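Caderno de oficina — 28/07/2021
Assunto: levantamento de dialetos e assentamentos menonitas, base de Drusturside 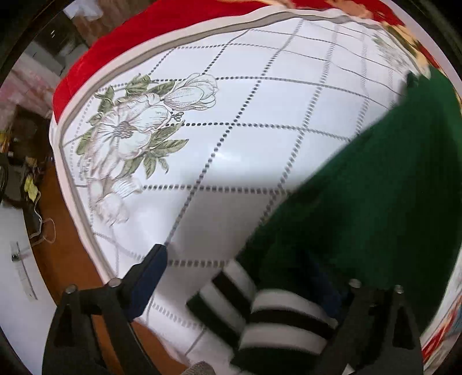
Retomo a conferência das fichas de família. A base tem 2.407 registros de pessoas, vindos de três fontes: os diretórios de igreja, as cartas publicadas no boletim de Endach e as entrevistas gravadas em abril. Os diretórios são a fonte mais regular, mas cada edição muda a ordem dos campos e duas delas omitem o sobrenome de solteira das mulheres. Sem esse campo o cruzamento entre irmãs casadas em distritos diferentes fica na mão.

Distritos. Drusturside aparece com quatro distritos no diretório mais antigo e cinco no seguinte. A divisão do distrito norte consta numa carta ao boletim, sem data, assinada só com iniciais. Tratei como posterior à construção da segunda escola, porque a carta menciona as duas escolas em funcionamento. Marcado na base como inferência, código I2. Se alguém achar a ata do ministro, trocar para F1.

Sobrenomes. Lundgren não é um sobrenome esperado nesse grupo. Há uma única família, entrada por conversão, e os filhos já constam como batizados em Drusturside. Eu tinha fundido essa família com outra de Endach por causa do mesmo prenome do pai e do mesmo ano de casamento. Erro meu. Desfiz a fusão e recalculei o tamanho dos domicílios. A média do distrito sul quase não se mexeu, a do distrito leste caiu um pouco.

Entrevistas. São 41 gravações, das quais 23 transcritas por inteiro. As restantes têm só o índice por minuto. A Tahira Baloch revisou os índices e apontou dois problemas:

— O termo que ouvi como "culto" em várias gravações é, em parte dos casos, o nome da refeição servida depois do culto. No baixo-alemão do grupo as duas palavras ficam próximas na fala rápida. Ela pede que a transcrição mantenha a forma ouvida e que a glosa vá entre colchetes.
— Nas gravações feitas na marcenaria o gerador cobre as consoantes finais. Filtrar antes de transcrever, sem apagar o arquivo original.

Concordo com os dois pontos. Para o primeiro, refiz a glosa nas passagens em que o contexto decide e deixei interrogação nas outras. A contagem de frequência do léxico religioso feita na semana passada está portanto errada e não deve ser citada.

Filtro. Testei corte passa-alta em duas posições. O mais agressivo limpa o motor, mas come a diferença entre as vogais longas e as breves dos falantes mais velhos. Fiquei com o mais brando. O ruído continua audível, dá para trabalhar. Parâmetros gravados na pasta Broltisa, arquivo de texto junto das amostras. Não usar a predefinição do programa.

Migração. Das famílias fundadoras, cerca de 20 declararam ter vindo de Endach. O motivo mais citado é terra, seguido da escola. Uma entrevistada dá outra razão, um desacordo sobre pneus de borracha nos tratores, e o marido, na mesma gravação, diz que isso veio depois. Registrei as duas versões em campos separados e não escolhi nenhuma. A cronologia do boletim não ajuda: o número em que o assunto deveria aparecer falta na coleção.

Sobre a categoria "saiu do grupo". Até agora ela misturava quem mudou de assentamento, quem passou para uma igreja menonita mais aberta e quem deixou de frequentar qualquer igreja. Separei em três códigos: S1, S2, S3. Os registros antigos ficam em S0 até revisão individual. Quem for abrir a base a partir de hoje deve atualizar a tabela de códigos antes de exportar, senão os S0 saem em branco.

Pendências:
Pedir à Tahira a lista dos prenomes com grafia dupla.
Conferir se a segunda escola tem ano de abertura em alguma carta.
Digitalizar de novo as páginas finais do diretório mais antigo, a lombada encobre a coluna dos nascimentos.
Renumerar as fitas da marcenaria, há duas com a mesma etiqueta.
Cópia de segurança da base feita antes da separação dos códigos. A de depois ainda falta.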